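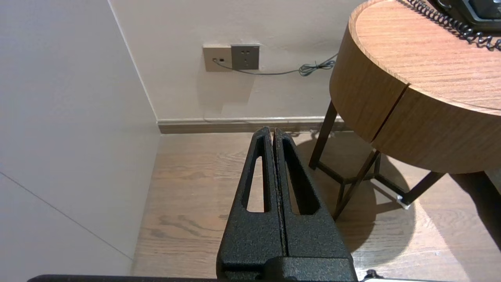
Laminate over concrete, gap at the hallway transition keeps opening

Flooring and Subfloors

tmarsh_22
Thursday, June 13, 2019

Ground floor slab, laid last October. Click-lock laminate, 8 mm, floating, foam underlay with a taped vapor film under it. One continuous run from the living room into the hallway with no transition strip in the doorway. The end joints in the doorway open up by the width of a credit card. I tap them closed with a block and they are open again within 3 weeks. Perimeter gap was left at 10 mm. Is this a locking profile problem or a movement problem?

joistandjoin
Movement. You have two fields of different width connected through a neck. Each one wants to move on its own and the doorway takes the difference. Cut the run there and fit a T-molding.

Rekov
What is the total length in the direction of the boards? Most instruction sheets give a maximum run. If you are over it, the strip is required and there is nothing to debate.

tmarsh_22
Roughly 40 feet end to end. The sheet that came with the boards says 26 without an expansion break. I missed that.

Svend Bach
I would not cut anything yet. Length alone doesn't explain a joint that reopens in the same spot every time. Something is pinning the floor on one side. Check for a door stop screwed through the boards, a kitchen island, or trim nailed down into the laminate instead of into the wall. Pull the baseboard at both ends and look at the gap.

joistandjoin
He is 14 feet over the limit. Pinned or not, it needs the break.

Svend Bach
It needs the break, agreed. But if the hallway side is pinned and he fits a T-molding, the hallway will pull apart at the next weakest joint. Find the pin first.

laxdal_floors
Also check the slab for flatness. A dip under the doorway lets the joint flex with every step and the lock wears. Use a 6 foot straightedge. Anything over 3/16 inch should have been filled before the underlay went down.

tmarsh_22
Pulled the hallway baseboard tonight. The shoe molding is nailed through the laminate along one whole side. Straightedge shows 1/8 inch at the doorway. Humidity was 31 percent in February and is 58 now.

Svend Bach
There is your pin. Pull those nails and renail into the baseboard. Close the joint, wait a few weeks and measure again.

joistandjoin
And then fit the T-molding.

Rekov
Look at the tongues before you close it. If the locking edge is crushed, replace those boards while the baseboard is off. Glue in the joint will only move the problem one row over.

tmarsh_22
Two tongues are chipped. I have one spare carton. Will do the nails and the boards first, then cut for the strip.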